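Speaker notes: Writing Minutes People Will Read
By the Bika staff desk
June 23, 2020
Last updated 3 months ago
63 shares | 18 comments

Okay, open slow. Wait for the coffee line to settle. Say hi, say thanks for having me, skip the bio because it's on the handout and it's boring.

Start with the 181 emails. When I took over meeting notes at Bika I went back and looked at every message that had minutes attached, and there were 181 of them in the shared mailbox. Then I asked the team which ones they'd opened. (Pause. Let them guess.) Three. Three of them! And one of those was opened because somebody thought it was the lunch order.

I was crushed, by the way. I'd written a good chunk of those myself, and I thought they were pretty great. I had subheadings. I had a little line at the top saying who was present and who sent regrets. It looked like something out of a town hall in 1954.

So this talk is what I changed after that. You can argue with me on any of it, and there's time at the end.

FIRST BIT: PUT THE DECISION ON TOP

If you only remember one thing from me, take this one. Whatever got decided goes in the first line. I used to write minutes in the order the meeting happened, so the decision was way down on page two after the parking talk and the long detour on font sizes. People would open it, see "The meeting came to order at," and close it again. I'd have closed it too.

Read the before version out loud, in the droning voice: "Following discussion of the Osman contract, it was noted that several options remained open, and after further discussion it was agreed that the renewal would be taken forward."

Then the after: "We're renewing Osman for one year. The paperwork goes out in March."

Leave a gap here, they usually laugh. If they don't laugh just keep going, don't explain it.

Someone always asks what to do when the meeting didn't decide anything. Write that! "No decision on the Riltusov move. Back on the agenda next time." It's a bit embarrassing to see it in print, and I've noticed that the second time it shows up in print, folks come in ready to settle it. Works better than me nagging, and I'm a champion nagger.

SECOND BIT: WRITE DOWN WHO'S DOING WHAT

Ask for a show of hands: who has written "it was agreed that someone would follow up"? Put my own hand up first so they feel okay about it.

I love the passive voice, it's so comfy, everything just sort of gets done by the universe. But a task with no owner sits there until it goes moldy. At Bika we had "look into new chairs" on the list for so long that the chairs we wanted to replace got replaced by accident in an office move.

So now every task gets an owner and a date, and I read them back before people leave. It takes a minute or two. You'd be amazed how often the person whose name I've just read goes "wait, me?" Much nicer to find that out while everyone's still in the room than weeks later in a snippy email.

Small tip if you run calls with half the people at home and half in the office: say the name before you say the task. The home folks are doing dishes. (I'm doing dishes.) They hear their name and turn the water off.

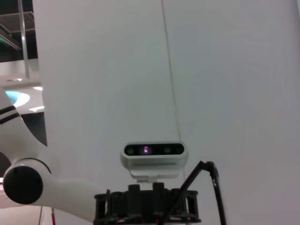
Riltusov wrote in after the last time I gave this talk and said the read-back was fine for small groups but hopeless with a big one, since nobody wants to sit through 18 tasks when they only own a single one. The suggestion was to send the list out the same afternoon and read back only the tasks that changed hands during the meeting.

I've tried it since, and yeah, fair enough, I was wrong about big groups. I'd still read the whole list if there are six or seven of you. With a full room I now do it the Riltusov way, and I sleep fine. Mention this one even if we're running behind, because the big-team people in the audience tend to check out around here and it brings them back.

THIRD BIT: WHAT TO LEAVE OUT

Oh, I enjoy this part. Take a sip of water and then go for it.

Leave out who said what, most of the time. I know! It feels like cheating. But when I wrote "a concern was raised by" and then put a name, two things happened. The person wrote to me asking for softer wording, and everybody else read that line and skipped the rest. If it's a board or anything legal, different rules, please go ask whoever handles that for you. For a regular team meeting, what the group was worried about is plenty.

Leave out the jokes. This one hurts me personally. I once put a really good one in about the printer and a new hire read it cold, with no idea what tone it was said in, and thought we were furious with the print shop. Had to go and smooth that over.

Leave out anything that's already in the slides. Link to the slides.

And leave out "a productive discussion took place." If it was productive there's a decision, and the decision is up on top where it belongs.

IF THERE'S TIME: THE JILETTI TEMPLATE

Check the clock first. If it's tight, jump to questions.

Jiletti is just our in-house name for a half-page form, don't let anyone think it's software they have to buy. It has a box for decisions, a box for tasks, and a box called "still chewing." The last box is my favorite. It's where the half-baked stuff goes so people know it was heard and I don't have to pretend it was resolved.

When we moved to the half page, I got pushback on the length. People felt like a long meeting ought to have long minutes, as if we had to prove we'd been in there. I kept a longer set on the side for a while, just in case, and told everyone where it was. I don't think a soul asked for it, so I quit doing it in March and got my evenings back!

Print some copies and leave them by the door. Not on the chairs, they end up as fans.

QUESTIONS I USUALLY GET

Should you record the call and skip the notes? I mean, you can. Have you ever gone back and watched a whole meeting? Me neither. Keep the recording if your team likes having it, and write the half page anyway.

Who should take the notes? Rotate it. I did it alone for far too long and stopped talking in meetings altogether, because I can't type and have opinions at the same time. If somebody truly hates it, let them swap, it's not worth a fight.

How fast should they go out? Same day if you can stand it. Next morning is okay. After that I find I'm making up the middle.

What about folks who write "thanks, great notes" and clearly haven't read them? I have no answer for this. If anyone in the room does, get them to say it into the mic.

Thank the organizers, point at the copies by the door, remember to take my own charger this time.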